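Urrego Working Papers
Home Issues Authors Submit Contact
Search this site Go
2 January 2026
Leidy Betancur, Lộc Từ, Zewditu Gashaw

4. Sorting surfaces and the spread-out stage

4.1 Where the books go first

In all 15 households the sort began on a flat surface that was not a shelf. Usually the big table. Sometimes a bed, once an ironing board (Holtov, second visit). People told us they wanted to see covers, not spines. Spines are for finding a book you already know you have; covers are for deciding. This matters for the coding, see 4.3, since we had first coded "on table" as clutter and had to go back and recode the whole June set.

We call this the spread-out stage. Items lie face up, mostly apart from each other, and paper that is not a book gets mixed in. Flyers, booklets, notebooks, school notices. Participants did not separate these at the start. Jairo Mosquera, who did the Vilton visits, noted that loose paper was often the last thing anyone made a decision on, even though it was the easiest to throw out. Same in Drokau. 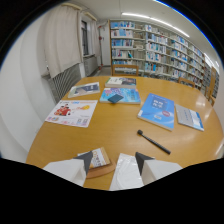
Stacking comes later and it changes the pace. Once a pile exists people stop looking at single books and start talking about the pile ("those are for my sister"). Two households went straight to piles and both had to undo them. One participant put it this way: "I had to lay it all out again, I couldnt remember why I kept half of it."

Fig. 3. Reading matter laid out on a large rounded wooden table: books, a printed flyer and a small booklet. A small dark teal item rests on the bright blue cover; type not determined, coded as "other small item".

4.2 Table size and shape

Short section, data are thin. Larger tables gave longer spread-out stages, as expected. Rounded tables are a bit odd. People worked from one side and let the far edge fill up, then walked around. With rectangular tables they tended to make rows. Elvira Salazar suggests the rows are a first step toward the shelf, we are not sure, five households is to few to say.

Small items left on top of books were a problem for both coders. Is it a stack? We decided no. A stack needs two items of the same class, so a book on a book counts and a small case on a book doesnt. Disagreements on this rule were settled by the third author.

4.3 Coding changes

"Clutter" dropped as a code. Replaced by "spread", "stack" and "set aside". The old sheets are kept with the Vilton notes and can be requested from the first author.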